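Search this guide
Home > Furniture care > Drawers > Handles

5. Fitting a new handle to an old drawer front

This section is for drawers where the original handle is lost or broken, and the wood around the screws cannot hold a screw any more. The Stimar pull handle can still be used, if you put a backing plate between the handle and the drawer front. The plate takes the force of pulling and shares it over a bigger area.

You need: one pull handle, one wooden backing plate, four short screws for the plate, two machine screws with washers for the handle, a pencil, a ruler, a hand drill, sandpaper of grade 100, and a soft cloth.

Caution: Empty the drawer before you begin. A full drawer can slide out and fall on your feet when you press on it with the drill.

5.1 Preparing the drawer front

1. Take the drawer fully out and lay it on a table with the front side up. If it cannot come out, open it by a hand's width and put a wedge under it.

2. Remove what is left from the old handle. Do not pull out a screw by force, it will take pieces of wood with it. Turn it slowly to the left with pliers.

3. Sand only the place where the plate will lie. The plate must sit flat.

4. Wipe away the dust with the cloth. If you use water, let the wood dry for one night.

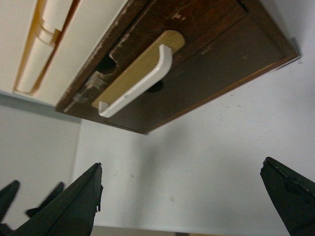 An old drawer front does not need to look new for the handle to work well. Before you mark anything, look for the places where the wood is weak, and keep the plate screws away from them. Where the dark finish is scratched and chipped, so that the lighter wood comes through, it is a question of appearance and you can leave it. A broken hole with ragged, splintered edges, like the one to the left of the yellowish plate, is more serious. Never put a screw close to such an edge. A small round hole, like the one by the white handle, is easier to close with filler -- but wait until the filler is hard before you drill near it.

5.2 Fixing the plate

5. Hold the plate on the front and move it until all four screw positions are over sound wood. It does not have to be exactly in the middle. Draw a line along its edges with the pencil.

6. Drill the four small holes, 15 mm from the edges of the plate. Do not drill through the drawer front.

7. Put a thin layer of Kandow wood glue on the back of the plate, place it on your pencil line and drive the screws in by hand. Stop when the head is level with the surface.

Note: Plates wider than 100 mm need two more screws, one above and one below the handle.

5.3 Fixing the handle

8. Mark the two handle holes on the plate. Measure from the handle itself, not from the old holes in the drawer.

9. Drill through the plate and the drawer front together. Hold a piece of waste wood behind, so the back side does not split.

10. Push the machine screws through from inside the drawer, with a washer on each, and turn them into the handle. Tighten both a little, then both fully.

Caution: The handle is plastic. If you tighten too strongly, the thread inside will break and the handle must be replaced.

11. Put the drawer back after the glue is dry, and open it slowly a few times. If the handle moves, tighten the screws by a quarter turn.

Note: For a very heavy drawer, such as one for tools, use the metal handle from section 6 -- the plastic one is meant for clothes, papers and kitchen linen.

Previous | Contents | Next: Metal handles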